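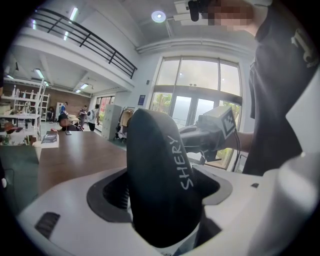 FEET, AGAIN

6/9/18

Quick one this month, I'm typing between loads of laundry and the bus leaves early. So. Feet. A lot of you wrote in after the Ninimau ridge walk and most of it was blisters. Heels mainly, a few toes, one really nasty one under the ball of the foot that I won't describe while people are eating.

Socks first. I know we've been over this. Cotton is fine for the couch. For a long day with hills in it, wool or a wool blend, and if you run hot get the thin kind and bring a second pair. Change at lunch. Yes, in front of everybody. Hang the morning pair off your pack and put the dry ones on, takes 2 minutes and your afternoon is a different walk. Wellington has been doing this for years and got teased for it for years and guess who came down off Ninimau whistling.

Turn them inside out before you buy. Run a thumb along the toe seam. If you can feel a ridge with your thumb, you will definitely feel it at mile nine. Some of the cheap ones are perfectly good, some of the pricey ones have a seam like a rope. Also fold-over tops: if the cuff leaves a groove in your leg it's too tight, go up a size or cut a little notch in it. I cut mine. Looks awful, works.

Liners. People ask. I go back and forth. Two thin layers do slide on each other and save the skin, but only if your boots have room, and half of you bought your boots snug. Try it on a short walk before you try it on a long one please.

Boots. Siqueira's on Mill Street is doing fittings again through November, free, you don't have to buy. Go late in the day when your feet are bigger. Bring the socks you actually walk in, not the ones you happened to have on. Ask for the fellow in the back, he'll measure both feet, and lace you up properly at the ankle, which was news to me after all this time. If your toes touch the front when you walk down his little ramp, put them back on the shelf. Doesn't matter how nice the color is. I say this as somebody who owns a beautiful pair of green ones that live in a closet.

Lacing. If the heel lifts, use the top two hooks to make a loop on each side, pass the lace through the opposite loop, pull down, tie. I'll show anyone who wants at the trailhead. If the top of the foot hurts, skip a hook where it hurts. Thats it.

Hot spots. Stop when you feel it. Don't wait for the next bench, don't wait for the top. Say "foot" and we all stop, no sighing. Tape on dry skin, round the corners with scissors so it doesn't peel, smooth it flat. The tape I like is the stretchy tan kind from the drugstore, comes in a roll, cheaper than the little shaped patches and sticks better in my opinon. Last time I bought it was over $40 for enough to last the whole group a season, and I've got rolls left, so ask before you buy.

If you've already got the blister and it's small, leave the roof on, cover it, keep going if it's comfortable. If it's big or looks angry or you have diabetes or bad circulation, talk to somebody with real training, not me. I run a walking newsletter.

Toenails. Cut them a few days ahead. Straight across. Not the night before. Enough said.

Washing. Cool water, inside out, no fabric softener, it coats the wool and they stop breathing. Air dry. I lost one good pair to the dryer in spring and now they fit my nephew.

Letters. Wellington Vasconcelos sends this from his trip: "Walked out of Jena along the hills above the river, chalky path, very slippery after rain, poles a must. Changed socks at lunch. A dog took an interest in the old ones." He's back next week and has promised a slide show, I've asked him to keep it under an hour. We'll see.

Also a note from the Trurnov bunch, our friends over the county line. They're trying to get the old quarry path reopened and want signatures. The sheet is at the library desk. They have a plan that runs all the way to 2038 with bridges and everything, very ambitious, but for now they just need the brambles cut and a gate that opens. If you have loppers, bring loppers.

Next walk: the Mill Pond loop, meet at the lower lot, the upper one is getting paved. We have 21 signed up and room for a few more if somebody can drive. Mostly flat, one muddy stretch by the culvert, one stile that is wobblier than it looks. Lunch at the picnic tables if it's dry, in the porch of the church if it isn't. Bring water, bring a hat, spare socks obviously. Dogs ok on a lead.

Lost and found: one gray mitten, a thermos lid (blue), reading glasses in a soft case. They're in a box in my car. If you left a sandwich, it's gone.

Got to go, dryer's buzzing. More on hats next time, I have opinions.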